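The rule book on the back of the door
Oct 8, 2018

I'd been at Kvam for less than an hour when I was told off for the first time. I had put my coffee down on a work table. It wasn't near anything, as far as I could tell, but Kaiwen Song picked it up, walked it over to a windowsill and carried on with his sentence as though nothing had happened. Rule four, I learned later. Drinks live on the sill.

Kaiwen looks after working practice at Kvam, a small outfit that teaches robots to handle everyday objects by having people do it first, wearing or holding the same sort of gripper the robot will use. I'd gone there to write about standards, and I'll admit I was expecting a dull day with a ring binder. There is a ring binder (I'll get to it), but most of what matters fits on two sheets of paper taped to the back of a door, with crossings-out and arrows and one line that has been rewritten so often the paper has gone furry.

The heading says HANDS. Under it: sleeves up past the elbow, or off. Watches off, rings off. Straps snug, and checked by you, not by the person who used them before you. Cable over the hand and away from the work, never under the wrist. If it tugs, stop.

I asked about that last one, and Kaiwen got quite animated. A tug on the cable changes how you reach, he said. You start steering round it without noticing, and then you've recorded 200 goes at picking something up in a slightly peculiar way, and the robot will learn the peculiar way beautifully. He had a whole January like that, before the cable line went on the door. They threw the lot out. 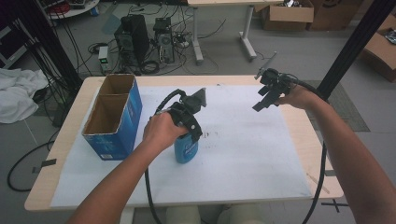
Black grippers in both hands, the left one closed round a blue spray bottle, with the cable arching clear of the fingers.

The second sheet is headed TABLE, and it's my favourite. White paper down before you start. Change it when it's torn or when you can't remember when you last changed it. One hand works, the other stays up and out of the way until it's wanted. Boxes go where the card says they go. There was a long argument over whether marks on the paper matter. One camp wanted a fresh sheet for every spot, the other said that kitchens have spots and a robot had better get used to them. The door currently says "small marks fine, puddles no", in green pen, which seems to me about as good as rule-writing gets.

Now, the ring binder. It came from Grernen, the consultants Kvam hired when they took on their first big customer, Tristar, and it runs to 701 numbered clauses. I read a fair bit of it over lunch. It isn't silly. The section on stopping is very good – who can call a stop (anyone), who can call a restart (only the person wearing the kit) – and Kaiwen has copied that part onto the door word for word. But there's a clause on the correct storage of clauses, and I defy anybody to hold all of it in their head with a gripper strapped to each hand.

"I keep the binder for the auditors and the door for us," he told me. "If they ever disagree, I fix one of them that day." I asked which one he usually fixes. He laughed and said the binder is harder to get changed, so draw your own conclusions.

Jokent, who do similar work a train ride away, have gone the other way altogether and put everything on a tablet that asks you to tick a box before each run. I tried it on a visit in the summer. By the tenth box I was ticking without reading, and I was only there as a guest! Their people like it, mind you, and they can show a customer exactly who ticked what and when. Tristar apparently love that sort of thing, and I can see why you would if you were the one paying.

I got a turn at the table before I left. Watch off, sleeves up, straps checked by me. It's stranger than it looks: your fingers know perfectly well how to pick up a bottle, and then you have to ask them to do it through somebody else's. I dropped it, I put it down too hard, and at one point I felt the cable pull at my elbow and kept going anyway, because I nearly had it.

Kaiwen called a stop. Fair enough. I went and read the door again.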